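FASH 29 – Menswear Basics
Handout 2: Choosing and Caring for Knitwear
Instructor: Darcy Vachon

Reading before class: Chisholm packet, the section on yarn and gauge. Bring one sweater you own and don't mind turning inside out.

Gauge

Gauge is the number of stitches per inch. A fine-gauge sweater is thin and fits under a jacket without bunching at the armhole. A heavy-gauge sweater works as outerwear in the fall but is too bulky to layer. If a customer owns no knitwear at all, start with a fine-gauge crew neck in navy or gray.

Fiber

Merino is soft and springs back well. Lambswool is a little rougher and warmer, and most people want a shirt under it. Cotton knits are easy to wash but stretch at the elbows and cuffs. Cashmere pills early, and a low price usually means short fibers. Blends with a small amount of nylon hold up better at the elbows.

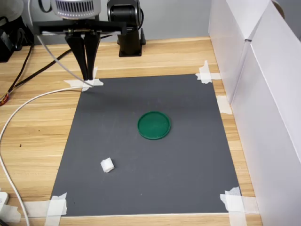
Check the fit at the shoulder first. The seam should sit at the edge of the shoulder bone – a raglan sleeve has no such seam, so look at the chest instead. The hem should end near the middle of the trouser fly. Ribbing at the cuff should grip the wrist lightly and stay put when the arm is raised.

Necklines

Crew: works with a T-shirt or a button-down collar.
V-neck: shows a tie; keep the V shallow.
Roll neck: replaces the shirt under a sport coat.
Shawl collar: casual, best in heavier yarn.

Care

Fold sweaters, don't hang them. Hangers leave points in the shoulders. Wash wool by hand in cool water, press the water out in a towel, and dry flat. Take pills off with a comb or a small shaver, working in one direction. Clean everything before storing it for the summer – moths go for food and sweat stains.

Assignment

Compare two sweaters of the same fiber at different prices. Note the gauge, the seams, the ribbing and the care label. Write 300 words and hand them to Trevor Poirier in room 409 by 12/10/2019. Store photos are fine if you ask the staff first.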